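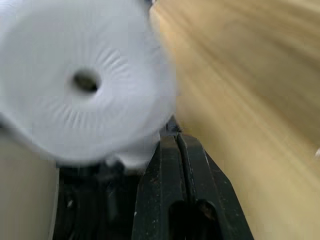 # Kesberg Check-In Kit

Getting people through the door is the first thing your guests will remember, so we put a lot of love into this one! The Kesberg is our check-in kit for trade shows, sales meetings and company days, and it packs down into two rolling cases that fit in the back of a regular car.

Each kit comes with:

- 2 folding counters with a locking shelf
- 5 tablets on weighted stands, charged and loaded with your guest list
- 2 badge printers
- 2,000 blank badges and matching lanyards
- one power strip per counter, plus a long extension cord

Guests type the first letters of their last name, tap, and the badge prints. Walk-ins can be added at the counter (name and company is enough), and the list updates on all the tablets. If the venue's internet drops, the tablets keep working from the saved list and catch up later.

One kit suits events of up to 300 guests. For bigger crowds, add a second one and split the line by last name. The counters clip together side by side, and the cables run through a channel at the back.

Patricio Bermúdez took a Kesberg to the Amaral dealer meeting in November and set it up alone before breakfast. We loved hearing that! He did ask for brighter signs, so the new header boards are taller and come in yellow, white or dark green.

## Renting it

Rental runs by the day, with delivery and pickup included inside the city. Send us your guest list as a spreadsheet two days ahead, and Dardo Zúñiga in our workshop will load it and print a test badge with your logo.

Already renting the Bravano stage set? Both ship on the same truck, so you pay for one delivery.

Page updated Feb 21, 2019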